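Stanen Knitwear Care Guide
Section 8: Folding and storing a heavy cable-knit sweater
Revised 1/14/21

This section is for pullovers with a round neck and cables on the front, such as the Dredby model. For cardigans with buttons please go to Section 2, because the order of the folds is different there.

A cable sweater is heavier than it looks. If it hangs on a hanger for one winter, the shoulders become long and pointed and the hem goes down. We recommend always to keep it folded, and to fold it on a big flat surface. A bed is the best surface which most people have at home. A table is also good when it is wide enough for the body of the sweater.

Before you start

Check that the sweater is completely dry. Put your hand inside the body and also inside both cuffs. The ribbed parts hold water longer than the rest, and a cuff can feel dry outside and be damp inside. If you are not sure, wait until the next day.

Take off rings and bracelets. Cut fingernails are better than long ones for this work.

Make the bed first. The cover should be pulled straight, with the pillows moved up to the head. You do not need to remove the pillows. They are useful to show you where the neckline must go.

Laying out

1. Hold the sweater with two hands under the shoulders. Do not lift it by the sleeves or by the neck.

2. Put it down on its back, with the front up and the neckline toward the pillows. The hem points to the foot of the bed.

3. Open both sleeves away from the body. They do not have to be symmetrical at this moment. One can go down and the other one straight to the side, if the bed is narrow.

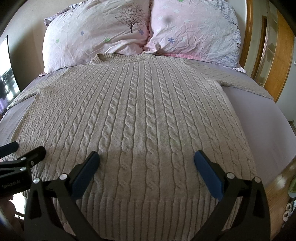
4. Smooth the front with a flat hand, from the neckline to the hem, along the cables. Never smooth across them. When you push across, the twisted stitches turn over to one side and the plain bands between them open too much.

5. Look at the side seams. They should lie at the edge of the body and not come to the front. If one seam has moved, put your hand inside the sweater from the hem and turn it back from inside.

Note: Small rumples near the sides are normal with this thickness of knit. You do not have to remove all of them. If you pull hard to make the sweater perfectly flat, you make it wider.

Folding the sleeves

6. Begin with one sleeve. Take it at the cuff and at the elbow together, and bring it back toward the body so it makes one soft fold.

7. Put the sleeve down without stretching. The knit of the sleeve is finer than the front, so it shows a pulled place more easily.

8. Do the same with the other sleeve. Leave the ribbed hem spread to its full width while you work.
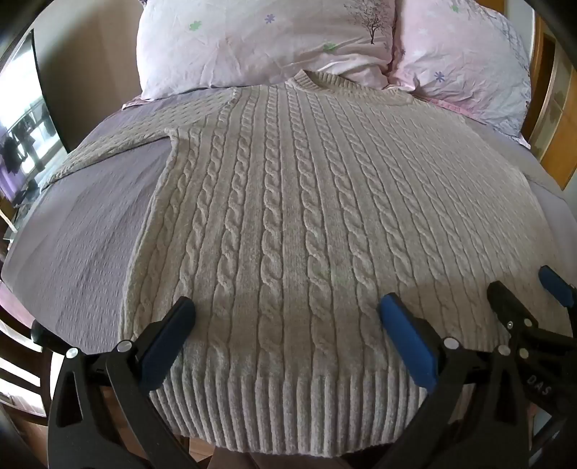 One sleeve folded at the left. Hem rib flat.

9. Now bring both sleeves over the body, one after the other. The cuffs should stop above the hem rib. If a sleeve is too long, turn the cuff back one time.

10. Lift the hem with two hands and fold the body up to the neckline. Let the fold be round. Do not press it with your arm or with a book.

Caution: Do not iron the fold and do not use a vacuum bag. The cables become flat, and steam will not always bring them back.

Caution: Keep cats and small children away from the bed until the sweater is in its box. One caught loop can close a whole row of stitches.

Storing

Use a cotton bag or a cardboard box. The Ernville box (part number 1531) takes 2 sweaters of this weight. Do not put a third one on top, even if the lid closes. The heavier sweater goes at the bottom.

Keep the box in a dry room and 30 cm or more from a radiator or hot pipe. A shelf is better than the floor.

Put cedar pieces in the corner of the box and not between the layers, as the oil of the wood can leave a yellow mark on light colors.

If the sweater stays in the box for a long time, take it out in January, lay it out again as in steps 1 to 5, and make the body fold in another place. An old fold line in wool is hard to remove when it stayed the same for years.

If you find a pulled loop

Do not cut it. Turn the sweater inside out, find the same place, and bring the loop through to the wrong side with a blunt needle. Stretch the knit very lightly in both directions until the loop becomes shorter. For a broken thread, use the mending yarn by Mujić which is in the small paper bag with your spare label. The repair is described in the next section.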